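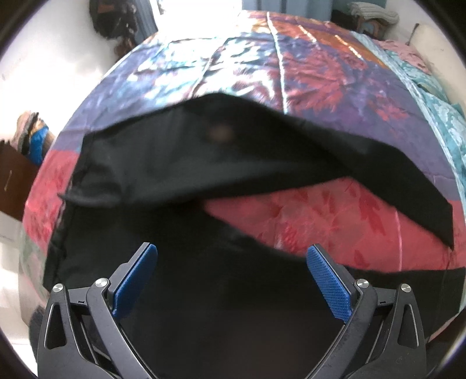

4. Washing and Drying Dark Fabrics

This section applies to the Ellden 602 washer-dryer. Complete the installation steps in Section 2 and run one empty cycle before washing any clothing.

4.1 Before loading

1. Read the care label on each item. Do not machine wash items marked for hand washing or dry cleaning only.
2. Empty all pockets. Coins, clips and screws can lodge in the drain pump.
3. Close zippers and hooks. Leave shirt buttons open.
4. Turn dark items inside out.
5. Place small or delicate items in a mesh wash bag. Fill the bag no more than halfway.
6. Unfold each item and place it in the drum singly.

Note: New dark cotton and denim may release dye for the first several washes. Wash these items alone until the rinse water runs clear.

Caution: Do not load items that have been in contact with gasoline, paint thinner, cooking oil or other flammable substances. Vapors can ignite in the drum during the drying phase.

4.2 Detergent

1. Pull out the dispenser drawer until it stops.
2. Pour liquid detergent into the compartment marked II. For a half load in soft water, use roughly 50 ml. For a full load or hard water, follow the dose on the detergent package.
3. If fabric softener is used, pour it into the compartment marked with a flower. Do not fill past the MAX line.
4. Close the drawer fully. The cycle will not start with the drawer open.

Powder detergent may leave pale streaks on black fabric at low temperatures. If streaks appear, run Rinse + Spin once without detergent.

4.3 Selecting the cycle

1. Press Power. The display lights and shows the last cycle used.
2. Turn the selector to position 9 (Dark Care).
3. Press Temp to change the water temperature. The default setting is Cold. Warm may be selected for cotton. Hot is not available in this cycle.
4. Press Spin to change the spin speed. The lowest setting is 200 rpm and is intended for knits.
5. Press Dry to add a drying phase, or leave the Dry indicator off for washing only.
6. Press and hold Start for 2 seconds. The door locks and the remaining time is shown.

Note: The remaining time is recalculated after the first fill and may increase.

4.4 Adding an item after the start

1. Press Start once to pause.
2. Wait for the lock symbol to go out. If it stays lit, the water level or drum temperature is too high and the door cannot be opened.
3. Add the item, close the door and press Start again.

4.5 Unloading

1. Wait for the end signal and the lock symbol to go out.
2. Remove the load promptly. Creases in dark cotton set quickly in a warm drum.
3. Shake out each item and lay it flat or hang it away from direct sunlight.
4. Wipe the door seal with a dry cloth and check the fold for lint.
5. Leave the door and the dispenser drawer slightly open.

Caution: Metal fasteners may be hot after drying. Keep children and pets away from the open drum.

For lint filter cleaning, see Section 6. For error codes, see Section 8.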